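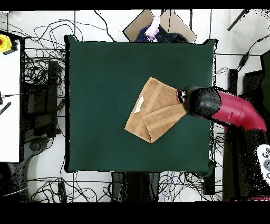 Terry cloth, or terry towelling if you grew up in my house, is a woven fabric covered in little loops, and those loops are the whole point of it. They give the cloth far more surface than a flat weave has, so it can take up a lot of water before it starts to feel soaked. Most of us know it as bath towels, but it also turns up as dressing gowns, bibs, beach ponchos and the old sort of nappy. I've been collecting notes on it for years and this article is my attempt to put them in one place. Colour makes no odds to how the stuff works, by the way, and a plain tan towel like the one on the green cloth, with its small white care label, belongs to the same family as the loudest stripes on the beach. I do have a soft spot for the tans and biscuits, mind you. They were everywhere when I was small.

How it is woven

An ordinary woven cloth has two sets of threads, the warp running lengthways and the weft going across. Terry has a third set, a second warp, and this is kept much slacker than the first. The weaver (or these days the loom) puts in a few weft threads a short distance from the finished cloth, then beats them all up together in one go. The tight warp stays put, the slack one has nowhere to go, and it buckles up into loops. Three wefts to a row of loops is the usual arrangement, and you'll hear it called three-pick terry. I watched it done slowly on a hand loom once, by Tomoyo Uchida, who was kind enough to stop and start for me, and I still had to ask her to do it again!

Loops can be on both sides or only one. If the loops on one face are sheared off you get velour, which looks lovely and prints well but doesn't dry you nearly so quickly. I've been given several velour towels over the years and they all live at the back of the cupboard.

Where the word comes from

There's some argument over this. The favourite explanation is the French tirer, to pull, as in pulled loops, and I think that's as likely as any. "Turkish towelling" is easier to account for, as looped towels were made in Turkey long before English mills worked out how to make them by machine in the middle of the nineteenth century. Cotton is the usual fibre, though linen, bamboo viscose and various blends are all sold.

Weight

Shops like to give the weight in grams per square metre, written gsm. A thin gym towel might be 300 or 400, a middling bath towel 500, and anything past 600 is sold as luxury. My heaviest is a 672 gsm bath sheet from Waliretti, and it's glorious for the first minute and then a wet lump on the rail until the following evening. Heavier cloth holds more water but hangs on to it longer, and in a small bathroom with no window I'd go for something lighter every time.

Yarn twist matters as well. Low-twist yarns feel soft straight away but shed more fluff. Tighter ones feel a bit scratchy out of the packet and tend to last better. My mother's set, bought in 1971 from a shop called Enriquez, was very much the scratchy kind, and two of them are still going as dog towels.

Looking after it

New towels often don't dry well until they've been washed a few times, as the finish put on at the mill gets in the way. Fabric softener does much the same thing by coating the fibres, so I leave it out. Wakana Okabe, who ran the laundry at the Zallik guest house for 23 years, taught me to give each towel a good hard shake before pegging it out, which lifts the loops, and I do it every time now – it makes a satisfying crack on a still morning.

A pulled loop looks alarming but isn't a disaster. Snip it level with the others. Don't tug at it, or you'll draw out its neighbours along the same thread and end up with a bald line.

Relatives and near misses

Waffle cloth is often shelved next to terry but has no loops at all, only a honeycomb of raised and sunken squares. French terry has loops on the inside and a smooth face outside, and it's normally knitted, so it stretches. Most sweatshirts are made of that or of its brushed cousin. Stretch towelling, the stuff of babygros and some regrettable fitted sheets, is knitted too.

Huckaback is the older English towel cloth, flat and slightly pebbly, usually linen or a linen and cotton mix. It's good for glassware and I keep a couple in the kitchen drawer for Fridays, when the decent glasses come out.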